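Ticket 3413
Product: Ullen Catalogue, periodicals module
Site: Modthorpe Library, with Prutthorpe branch
Opened: 18 March 2018
Priority: 2
Status: closed, fix applied
Subject: Chinese titles turn into question marks after the overnight import

Problem as reported

Periodical records with titles in Chinese characters display correctly when first saved. After the overnight import has run, the title field shows a row of question marks. The romanised title, publisher and shelf mark are not changed. Records with English titles are not changed either. French titles with accents are fine, which made us slow to suspect the character set.

The public search page finds nothing when the title is typed in Chinese. Searching by romanised title brings up the record with the question marks in it. Spine labels printed from the record have the same fault.

Steps to reproduce

Open a new periodical record and paste the title into the main title field. Save. Close and reopen the record. The title is correct at this point. Run the import by hand from the jobs page. Reopen the record. The title is now question marks.

The fault occurs on every attempt, from the Modthorpe desk and from Prutthorpe.

Already tried

Cleared the browser cache and tried a second browser. No change.
Installed a Chinese font on the desk machine. No change. The stored value is wrong, so a font will not help.
Retyped the title with an input method in case the pasted text was at fault. No change.
Rebuilt the search index. No change.
Turned off the import for one night. Titles stayed correct. Turned it back on and they were lost the next morning.

Test titles are 科幻世界, 青年文摘 and 环球人物.
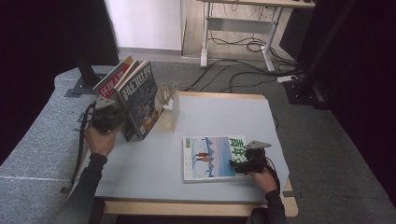
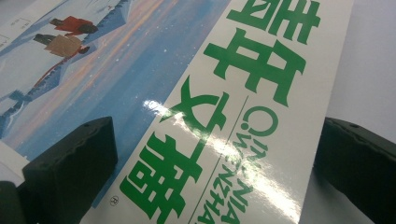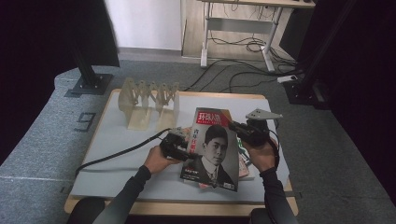
Kelly Conceição replied that the question marks are real question marks by the time they reach the table, so the original characters cannot be got back from the damaged rows. She asked for the import log and the contents of the job settings file, and asked us not to run the job again until she had seen both.

Log and settings file sent. The relevant part of the log:

import: source export.csv opened
import: source encoding utf-8
import: connection Mabula opened, client charset latin1
import: batch size 100
import: warning, value converted with loss, field title_main
import: warning, value converted with loss, field title_main
import: finished, status OK

Second reply from Kelly Conceição: the source file is read correctly and the table itself is set to UTF-8. The loss happens on the connection between them. When the database was moved to the Mabula server the client character set was not carried over in the job settings, so it went back to the default. The desk program uses its own connection, with its own setting, and this explains why a title is correct until the job runs. Accented French letters exist in latin1 and pass through unharmed.

Fix

In the job settings file, under the Mabula connection, added:

client_charset = utf8mb4

Restarted the job service. The setting is only read at start-up, so saving the file without a restart does nothing. Set the job to stop on a lossy conversion instead of logging a warning and reporting OK.

Re-entered the test titles, ran the import by hand, reopened the records. Titles correct. Left the job to run overnight, checked again in the morning. Titles correct. Search by Chinese title now works from both sites.

Damaged records

Restored the title field from the last backup taken before the server move, matching on record number. Titles added after that date were not in the backup and have been retyped from the issues on the shelf. Labels reprinted for Modthorpe. Prutthorpe labels still to do; the printer there is waiting for a new roll.

Open points

2. Sort order for Chinese titles on the browse page follows code point and not romanised title. This is a separate fault and needs its own ticket.

Closed by Kelly Conceição. Reopen if the lossy conversion warning appears in the log again.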